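Minutes — Derkine Poultry Keepers, general meeting, February 2025

Held in the supper room at Stokitz. Quorum was met and the meeting opened on time. Minutes of the January meeting were accepted with one correction: the feed order was for layer pellets, not crumble.

## 1. Red mite

Several members reported red mite in their coops after the warm spell. Most had found them under perch ends and in the joins of nest boxes. Members were reminded to check after dark with a torch, and to repeat any treatment within the week as eggs survive the first one.

Diatomaceous earth was discussed. Some members use it in dust baths, others have stopped on account of the dust. No club position was taken.

**Action:** red mite sheet to be reprinted and left with the sign-in book.

## 2. Feed order

The bulk order from Eltano came to $2922, against $3031 for the last one. The saving came from dropping the scratch mix. Two bags arrived split and Eltano has agreed to credit them. Pick-up is from the Sanna depot as before, and members need to bring their own trolley.

It was asked whether the club could order shell grit as well. To be priced.

## 3. Egg table

The show bench is too high for junior exhibitors, so junior entries will go on a low table with a cloth. Eggs are to be clean but unwashed, matched for size and colour, and labelled with the breed.

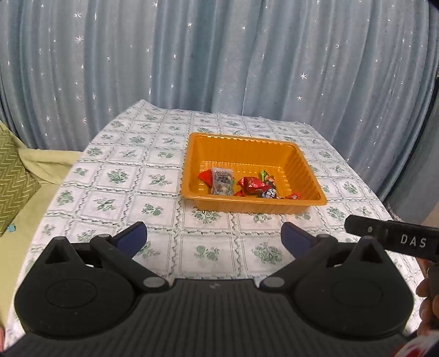 ## 4. Quarantine of new birds

There was a long discussion of birds bought at sales. The club's advice stays at 30 days in a separate pen, with separate drinkers, and the new birds fed last. A member asked if this could be shortened for birds bought from another member. The meeting voted against — 11 to 2.

## 5. Other business

- Leg ring orders close at the next meeting. Late orders pay their own postage.
- The club incubator is out on loan and is to come back cleaned, with both trays.
- Supper roster has gaps from autumn on.

Meeting closed. Next meeting at Stokitz, same room.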